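# 4. Care of the oiled table top

This section is for the Trastska table with oiled top. If your table has the lacquered top, please go to section 5, the oil will not enter into lacquer.
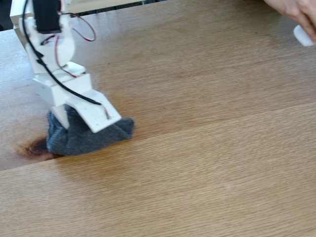 The top leaves our workshop with two coats of Hallell hard oil. The oil sits inside the wood and leaves almost no film on it, so the surface feels like wood, but it also needs some attention from you. In a normal household we recommend to oil it again once a year. A good month is March, when the heating runs less and you can open the windows.

## 4.1 Daily cleaning

1. Remove crumbs with a dry cloth or a soft brush.
2. Wipe with a cloth that is wrung out well. It should feel damp in the hand and leave no drops.
3. Wipe in the direction of the grain.
4. Dry with a second cloth.

For grease you may add a few drops of plain dish soap to the water. Do not use glass cleaner, vinegar, bleach, or the rough side of a kitchen sponge.

**Note:** Microfiber cloths are allowed for dust only. With pressure they polish the surface, and after some months you will see shiny areas at the seats where people eat most often.

## 4.2 When to oil

Put a teaspoon of water on the place which is used the most and wait 3 minutes. If the water still stands as a drop, the oil is good. If the wood becomes dark under it, dry the place and plan the oiling for the next free weekend.

Test at least two places. The side near a window often needs oil earlier than the other one.

## 4.3 What you need

- Hallell hard oil, one can of 350 ml (enough for the biggest top, both sides)
- Sanding pad or paper, grit 320 (grit 240 if there are stains)
- Cotton cloths without lint, old bed sheets are very good
- A flat brush or a piece of felt
- Gloves
- A metal bucket with lid, filled half with water

Other oils can be used if they are made for table tops. Please do not use olive or sunflower oil from the kitchen. They stay soft and will smell after a time.

## 4.4 Preparing the top

1. Clean the top as in 4.1 and let it dry overnight.
2. Take out the extension leaf, if you have one, and lay it on two strips of wood. It should be oiled on the same day as the top – otherwise the colors will differ.
3. Sand lightly along the grain. Use only the weight of your hand.
4. At the edges, make two strokes and stop. The edge is rounded by only a small amount, and it is easy to sand it flat.
5. Remove the dust with a vacuum cleaner with brush head, then with a barely damp cloth.
6. Wait until the wood looks even in color.

**Caution:** Do not use a belt sander. With an orbital sander start at grit 240 and never tilt the machine.

The room should be warmer than 60 °F. In a cold room the oil becomes thick and stays on top of the wood.

## 4.5 Applying the oil

1. Stir the can slowly with a clean stick. Do not shake, you will get bubbles.
2. Pour a small amount on the middle of the top and spread it thin with the brush or the felt.
3. Work from one short side to the other. Keep the edge of the oil wet so there is no visible line.
4. Wait 15 minutes. Dry-looking places get a little more oil.
5. Wait 10 minutes more.
6. Take off all the oil that has remained on the surface with a cotton cloth. Change the cloth when it is full.
7. Look at the top from a low angle against the light. Wipe again where it shines.

Step 6 is where most of the letters to us begin. If oil stays on the surface it becomes sticky after one day and collects dust. When you think you are finished with wiping, please wipe one more time.

> **WARNING – RISK OF FIRE**
> Cloths with oil can become hot and start to burn by themselves, also many hours later. Put each used cloth into the bucket with water immediately and close the lid. Never put oily cloths in a pile, in a plastic bag or in the household trash. Ask your local waste service where to bring them.

## 4.6 Drying

- After 12 hours you can put light things on the top.
- After 24 hours you can use it with care, without water.
- After 7 days the oil is hard. Until then use plates under cups and wipe spilled water right away.

Do not cover the table during this week. A tablecloth keeps the air away and its pattern may remain in the oil.

## 4.7 Small repairs

**White rings from cups.** Put a little oil on the ring and rub with grit 320 along the grain, then wipe dry. Fresh rings often go away with this. Old ones may need two rounds with a day between.

**Dents.** If the fibers are not broken, lay a damp cotton cloth on the dent and touch it for a few seconds with an iron on medium heat. Let it dry, sand, and oil the place.

**Black spots.** They come from iron together with water, for example from a wet pan. Sanding helps only if the spot is not deep. For deep spots write to us before you try a bleaching product.

**Sticky surface.** Put a thin layer of fresh oil on it, wait 5 minutes, and rub with a white pad. Then wipe everything off – the fresh oil makes the old one soft again.

For questions about repair please write to Unathi Mahlangu at our Grellcombe workshop, with the order number from the label under the top. For spare leaves and hardware the contact is Recep Karabulut.

Section 4 revised January 29, 2020. The waiting times in 4.5 replace those on the printed card.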